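木の天板のお手入れ よくあるご質問
10月　文:Crisanto Samonte(Flevwood 修理受付)

Flevwoodの机とテーブルをお使いの方から、修理受付に届くご質問をまとめました。対象はPascualシリーズの机、Grerilia塗装のテーブル、および過去に当店で天板を張り替えた家具です。他社の製品については塗装の種類が分からないため、購入先にお問い合わせください。

うちの天板がオイル仕上げか、ウレタン塗装か分かりません

引き出しの内側、または天板の裏に貼ってあるシールをご覧ください。「O」で始まる番号がオイル仕上げ、「U」で始まる番号がウレタン塗装です。Grerilia塗装はウレタンの一種なので「U」に含まれます。

シールが剝がれている場合は、天板の裏の目立たないところに水を一滴落とし、そのまま数分置いてください。木の色が濃く変わればオイル仕上げ、水滴が丸いまま残ればウレタン塗装の可能性が高いです。ただし、塗り直したばかりのオイル仕上げは水をよくはじきますし、古いウレタンは傷から水が入ることがあります。迷ったときは、天板の裏と表の写真を添えてメールでお送りください。

ふだんの掃除はどうすればよいですか

どちらの仕上げでも、基本は乾いた柔らかい布で拭くだけです。手あかや食べこぼしがあるときは、固く絞った布で木目に沿って拭き、続けて乾いた布で水気を取ってください。

台所用の中性洗剤は、ウレタン塗装なら薄めて使えます。オイル仕上げでは油分まで落ちるため、ひどい油汚れのとき以外はお勧めしません。使ったあとは洗剤が残らないように二度拭きし、一晩乾かしてからオイルを塗り足してください。

メラミンスポンジ、クレンザー、シンナー類はどちらにも使わないでください。メラミンスポンジは細かい研磨材と同じ働きをするため、こすったところだけ艶が変わります。修理受付に持ち込まれる「原因不明の白いくもり」の多くはこれです。

アルコール除菌シートは使えますか

オイル仕上げには使えません。一回で染みになることは少ないのですが、毎日同じところを拭いていると、その部分だけ白っぽく乾いてきます。ウレタン塗装も長く続けると艶が落ちます。除菌が必要な場合は、布に少量を含ませて手早く拭き、すぐに水拭きと乾拭きをしてください。天板に直接スプレーするのは避けてください。

コップの輪染みを防ぐには何を敷けばよいですか

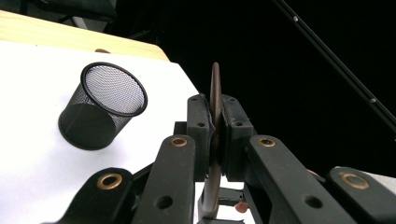
輪染みは、コップの底と天板の間に水がたまり、逃げ場がないまま時間がたつとできます。冷たい飲み物の結露でも、熱いカップの蒸気でも同じことが起こります。敷くものを選ぶときは、水を吸うか、水を通さないか、裏に湿気がこもらないかを見てください。縁から見ると細い線のように見える、写真の茶色の円板くらい薄いものは、木や革に近い見た目でも、素材によって水の通し方がまるで違います。木や革、コルクは水を吸いますが、吸いきれない分は裏へ回ります。樹脂や、表面を樹脂で固めたものは水を通しませんが、あふれた水が縁から下へ入ると、かえって乾きにくくなります。薄いものをお使いなら、飲み終わるたびに持ち上げて、裏と天板の両方を拭いてください。

布製のものは、水を吸ったら早めに取り替えてください。濡れた布を敷いたままにするのは、濡れたコップを直接置くのと変わりません。色の濃い布や革は色移りすることもあります。初めて使うときは、湿らせた白い布で裏をこすり、色がつかないか確かめてください。

白い輪がついてしまいました

白い輪は、塗膜の中か木のごく浅いところに湿気が残っている状態です。まずは何も置かず、風通しのよいところで数日様子を見てください。軽いものはそれだけで薄くなります。

数日たっても残る場合、オイル仕上げであれば、細かい番手の紙やすりで木目に沿って軽くなで、粉を払ってからオイルを塗ります。輪の部分だけを強くこするとへこみますので、ひと回り広く、力を抜いてかけてください。

ウレタン塗装は、やすりをかけないでください。塗膜が薄くなり、次の水染みがもっと深く入ります。ドライヤーの弱い温風を離して当てる方法もよく紹介されていますが、熱で塗膜が浮いた机をたびたびお預かりしています。ご自分でされるのは乾拭きと乾燥までにして、あとはご相談ください。

黒い染みは白い輪と違うのですか

別のものです。黒い染みの多くは、木に含まれるタンニンと鉄分が、水を介して反応したものです。濡れた空き缶、鉄のやかん、画びょう、さびたクリップなどを置いたあとに出ます。ナラやクリ、クルミはタンニンが多く、特に出やすい木です。

乾かしても消えません。浅いものは削って取れますが、深いものは薬剤での処理が必要です。漂白剤を塗ると周りの色まで抜け、処理がかえって難しくなります。何も塗らずにお持ちください。

熱い鍋やマグカップを置いても大丈夫ですか

鍋は必ず鍋敷きを使ってください。ウレタン塗装の耐熱の目安は60度で、淹れたてのコーヒーが入ったカップの底はこれを超えることがあります。マグカップでも、長く置くときは何か敷いてください。

オイル仕上げは塗膜がないので、白く浮くことはありません。その代わり、熱で油分が動いて輪の形に色むらが出ます。こちらはオイルの塗り直しで目立たなくなります。

ノートパソコンの底が熱くなる機種も、毎日同じ位置に置くと天板が乾きます。脚のある台に載せるか、ときどき位置をずらしてください。

オイルはどのくらいの間隔で塗りますか

使い方と部屋の乾き具合によりますが、年に2回、夏の前と冬の前が目安です。暖房の風が当たる机は、冬の途中でもう一度塗ってもかまいません。天板を手のひらでなでてみて、かさついて引っかかる感じがすれば塗りどきです。

当店ではPelardという植物性のオイルを使っています。小瓶は700円で、店頭と郵送の両方で扱っています。机一台なら小瓶で足ります。食用のオリーブオイルやサラダ油は固まらず、べたつきや臭いのもとになりますので使わないでください。

手順は次のとおりです。

1. 天板の上のものを全部下ろし、乾いた布でほこりを拭き取ります。
2. 汚れがあれば固く絞った布で拭き、完全に乾かします。
3. 古い綿のシャツなど、毛羽の出ない布にオイルを少し取り、木目に沿って薄く伸ばします。
4. しばらく置いてから、別の布で余分なオイルをしっかり拭き取ります。
5. 一晩、何も置かずに乾かします。

失敗の多くは4の拭き取り不足です。工房のFlorante Cruzadoは、塗る時間より拭く時間のほうを長く取っています。拭き残しがあると表面がべたつき、そこにほこりがつきます。べたついてしまったら、布に新しいオイルをごく少量つけてなじませ、もう一度乾いた布で拭き取ってください。

オイルを拭いた布の捨て方に注意はありますか

あります。植物性の乾くオイルを含んだ布は、丸めて置いておくと酸化の熱がこもり、自然に発火することがあります。使い終えた布はすぐに水に浸し、濡れたままポリ袋に入れて、お住まいの地域の決まりに従って捨ててください。洗って再利用するのもやめてください。乾燥機に入れるのは特に危険です。

子どもが机で工作や習字をします。天板はどう守ればよいですか

大きめの紙を広げるのがいちばん手軽です。鉛筆の跡、消しゴムのかす、でんぷんのりくらいなら紙で防げます。紙が動いて困るときは四隅に重いものを置いてください。粘着テープで天板に直接留めると、剝がすときにオイル仕上げでは糊が残り、古いウレタンでは塗膜ごと持っていかれることがあります。

墨汁や絵の具を使うときは、紙だけでは足りません。紙の下にビニールシートを敷き、終わったら両方とも外してください。塩化ビニールのシートを何週間も敷いたままにすると、可塑剤が塗膜に移って表面がべたつきます。

筆圧の強いお子さんの場合、一枚の紙では文字の跡が天板に写ります。針葉樹の天板では特に目立ちますので、紙を重ねるか、硬い下敷きを使ってください。

金属のペン立てや小物入れを置くときは、底のさびと、ざらつきを先に見てください。網状のものは底の縁が細く、引きずると線状の傷になります。動かすときは持ち上げ、気になる場合は底に薄いフェルトを貼ってください。
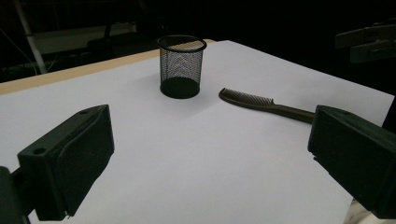
デスクマットは敷いたままでよいですか

週に一度は外して、天板とマットの裏を乾拭きしてください。木は日に当たると色が変わります。サクラやチェリーは濃くなり、ウォールナットは逆に明るくなります。マットを敷いたままにすると、その形のまま色の差が残ります。

すでに差が出ている場合は、マットを外してしばらく使ってみてください。隠れていた部分も光を受けて、少しずつ周りに近づきます。完全にそろうまでには季節がひとつかふたつかかります。急ぐ場合は天板全体を削り直すことになります。

透明の樹脂マットは、名刺や写真を挟むと印刷が裏移りすることがあります。挟むものは少なくし、ときどき位置を変えてください。

インクや油性ペンの汚れは落ちますか

水性インクは、ついてすぐなら固く絞った布で大半が取れます。こすると広がるので、押さえて吸い取ってください。

油性ペンは、ウレタン塗装なら消しゴムで薄くなることがあります。除光液は塗膜を溶かしますので使わないでください。オイル仕上げでは木の中まで入るため、紙やすりで削ってオイルを塗り直します。ボールペンの跡はインクだけでなくへこみも残るので、次の項目も併せてお読みください。

物を落としてへこみました

木の繊維がつぶれただけで切れていないへこみは、水分と熱で戻ることがあります。オイル仕上げに限り、次の方法が使えます。

へこみに水を数滴落としてしみ込ませ、濡らした布を当て、その上からアイロンを短く当てます。一度で戻そうとせず、様子を見ながら数回に分けてください。戻ったあとは表面が毛羽立ちますので、乾いてから細かい紙やすりでならし、オイルを塗ります。スチームは使いません。

ウレタン塗装は水が入らないうえに、熱で塗膜が傷むので、この方法は使えません。繊維が切れて角が欠けたような傷は、どちらの仕上げでも埋め木か充塡材での修理になります。

天板が反ってきた気がします

無垢の木は季節で動きます。梅雨には幅が広がり、冬には縮みます。Pascualの机は、天板と脚をつなぐ金具の穴を長くしてあり、この動きを逃がせるようになっています。金具のねじをきつく締めすぎると動けなくなり、割れの原因になります。手で回して止まったところから、ほんの少し締める程度にしてください。

反りは、天板の片面だけが乾くか湿るかしたときに出ます。エアコンの風、窓際の日差し、加湿器の蒸気、床暖房をまず確認してください。置き場所を変えて一か月ほど待つと、戻ることがよくあります。上に重しを載せて無理に戻すのはやめてください。定規を当てて隙間が気になるようでしたら、その状態の写真をお送りください。

細いひびが入りました。広がりますか

木口(年輪が見える側)に入る髪の毛ほどのひびは、乾燥によるもので、湿気の多い季節になると閉じることがあります。オイルを多めに塗って様子を見てください。爪が引っかかる、季節が変わっても閉じない、長さが伸びている、このいずれかに当てはまるときは修理をお勧めします。ひびに瞬間接着剤を流し込むと、周りに染みて黒ずみ、あとの修理で削る量が増えます。

修理の費用と日数を教えてください

傷の深さと天板の大きさで変わるため、現物か写真を見てからの見積もりになります。見積もりは無料です。輪染み程度の部分補修であれば出張でお伺いできることもありますが、削り直しは工房でのお預かりになります。お預かり中の代わりの机はご用意がありません。

写真を送っていただくときは、全体が一枚、傷の近くが一枚、天板裏のシールが一枚あると話が早く進みます。傷は斜めから光を当てると写りやすくなります。

製造番号が読めなくなりました

ご購入時の納品書に同じ番号があります。納品書もない場合は、お名前とお届け先から調べますので、そのままご連絡ください。なお、Pascualシリーズのうち番号の末尾が353の天板は、初期の別の下地材を使っており、市販の着色オイルを塗るとむらになります。該当する方は、塗る前に必ず修理受付へお知らせください。

しまっておくときの注意はありますか

天板を外して保管する場合は、立てかけずに水平に置き、下に同じ厚さの角材を何本か渡して、裏にも空気が通るようにしてください。ビニールで密閉すると中で結露します。毛布や綿のシーツを軽くかけるくらいで十分です。押し入れや物置に入れるなら、床に直接置かず、壁からも少し離してください。取り出したあとは、数日部屋の空気に慣らしてから組み立て直します。

最終更新:10月
お問い合わせ:Flevwood 修理受付(お問い合わせフォーム)　© Flevwood　無断転載を禁じます　ページの先頭へ戻る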